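**Sleeve creep** is a fault of multi-fingered robot hands in which the fabric cover of the forearm and palm works its way towards the fingertips during repeated grasping. The term was first used in 2008 by Mireille Aubert in maintenance notes for the Plivau hand, and is now applied to any covered gripper with exposed metal fingers.

## Mechanism

The cover protects the tendons and wiring from dust and spilt liquid. Each time the fingers close, the fabric folds at the knuckles and is drawn forward slightly. If the retaining band is slack, it does not return fully when the hand opens. Creep is usually harmless up to 5 mm. Beyond this the leading edge may enter the grasp and come between the finger pad and the object -- most often on the thumb side, where travel is greatest.

The fault is associated with cylindrical goods handled at an angle. A can held between three fingers and an opposed thumb has narrow lines of contact, and a trapped fold of cloth lowers the friction along one of them. 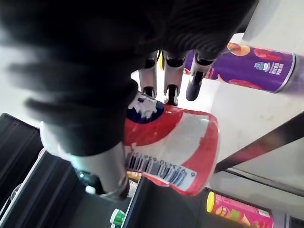 ## The Wasilewska incident

In July 2023 a Plivau hand at the Wasilewska packing site released a full can above shoulder height during a transfer between racks. The can struck a guard rail and burst. There were no injuries. The controller had recorded a stable grip, as the fingertip sensors could not tell fabric from label paper.

Guido Caputo's report, issued on Sep 13, 2023, found that the band had been fitted one notch loose after cleaning. In later trials with the same setting, the cover reached the thumb joint after some 200 grasps. With the band correctly fitted, 396 grasps were completed without measurable creep.

## Prevention

Brellamis, the maker of the hand, added a stitched reference line to the cover and a check of its position at the start of each shift. The Vulel controller was also changed to limit lift height when motor current and fingertip force disagree. Adhesive tape is not recommended -- it stiffens the cover and can pull on the tendons.

## See also

- Grasp stability
- Tactile sensor
- Tendon drive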